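Sorting Small Parts and Blocks into Woven Baskets

Posted 3/20/21 by Pirjo Partanen

Open woven baskets are a reasonable choice for sorting items larger than the gaps in the weave: foam blocks, spools, rolled cloths, game pieces, chargers. They are light, they stack when the walls slope, and the contents can be seen without lifting a lid. They are a poor choice for screws, beads or anything with a point. The method below is the one used at the Westum play and craft room, and it works the same way on a kitchen table.

What you need

Shallow rectangular baskets, all one model if possible
A clear table with a pale, matte top
A soft brush and a damp cloth
Removable labels
One larger box for items that have no group yet

Choosing the baskets

Pick a basket with a flat floor. A domed floor rocks, and blocks slide to the edges. Press on the middle of the floor with a thumb; if it pops down and springs back, leave it on the shelf.

Check the weave against the smallest item you intend to store. Side walls are often woven more loosely than the floor, so test the item against the wall. If a corner of the item goes through, it will catch every time the basket is tipped.

Look at the rim next. A thick braided rim holds its shape and gives the fingers something to grip. Run a dry cloth along it. Any spot that snags the cloth has a loose strand end, which can be tucked back under the nearest crossing with a blunt needle.

Plastic strand can be rinsed. Natural rattan should be brushed and wiped only. If you can't tell which you have, treat it as natural. The Revdale and Bollier baskets in our room are kept on separate shelves, as their rims do not nest.

Setting up the table

1. Wipe the table and let it dry.
2. Push the table against a wall. Items that roll will stop there.
3. Set the baskets down with space between them, wide enough for a hand to pass.
4. Place one item in each basket as a marker. A marker shows the group faster than a label does, and small children can follow it.
5. Put everything to be sorted on the near side of the table.

Keep the number of groups low on the first pass. Two is enough. Arnulfo Giraldo sorted the Bedoya donation this way in September, 2553 pieces in all, splitting each group again only when its basket was full. A single pass with many groups takes longer and produces more errors.

Sorting

Work from the near side. Pick up one item, compare it with the markers, and place it. Do not throw it; foam bounces on a woven floor. If an item matches no marker, it goes in the larger box – do not start a new basket in the middle of a pass.

Fill each basket to just below the rim. Above the rim, the next basket in a stack rests on the contents and the sloped walls no longer line up. 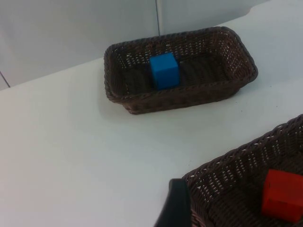
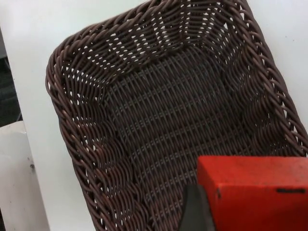 When the pass is complete, take each basket in turn and remove the marker last. Label the short end, where the label faces out on the shelf. Tie-on labels hold better than adhesive ones on a braided rim.

Cleaning

Empty the basket, turn it over and tap the floor. Brush along the strands, first lengthwise and then across. Dust collects where groups of strands overlap, and a vacuum with a brush head will reach it. Dry a rinsed basket upside down, away from heaters – plastic strand softens and the walls will lean.

Do not store a basket under load with its walls pressed inward. A wall that has set that way can sometimes be corrected by packing the basket with towels for a few days.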